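Packing help wanted, Hunholm

Kerix needs two part-time packers for October. Shifts run 12 to 6. You will box small parts orders, check labels and close cartons — 400 a week at most. 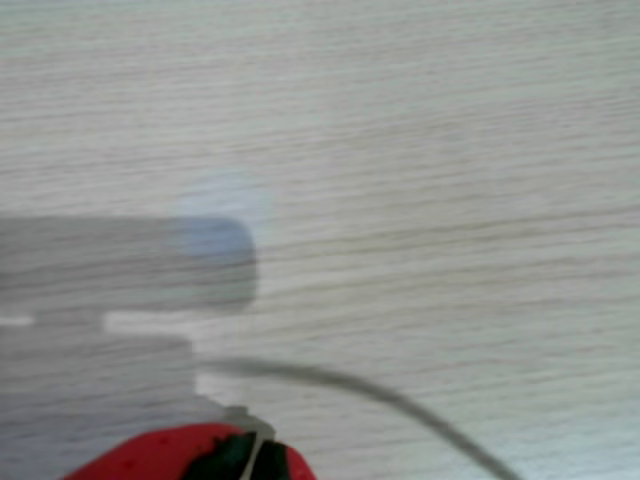
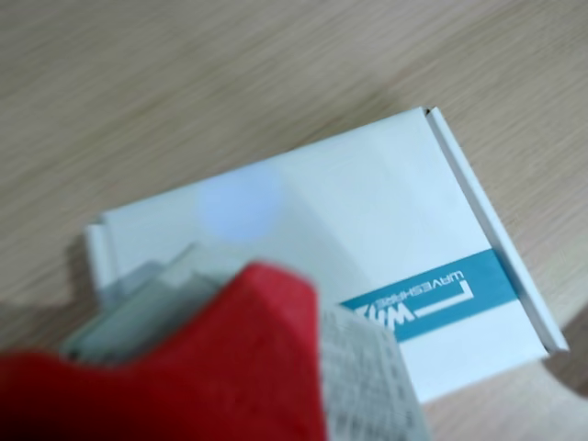
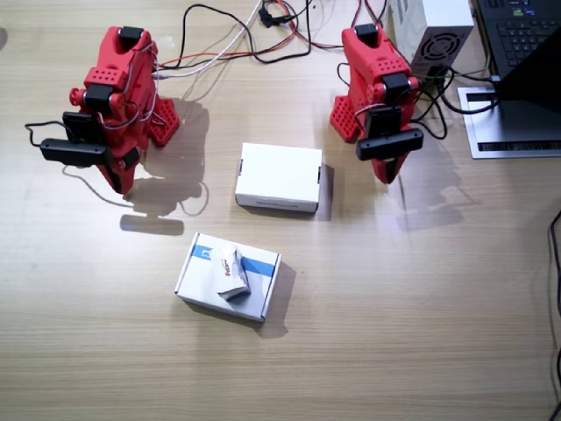
Packers work standing up and should be able to read small print. Most orders go out in white cardboard boxes like the closed one between the two red arms, and each needs a label. No experience is required.

To apply, write to Chiharu Nakajima or stop by Room 102 before noon. Boyang Kong handles the schedule.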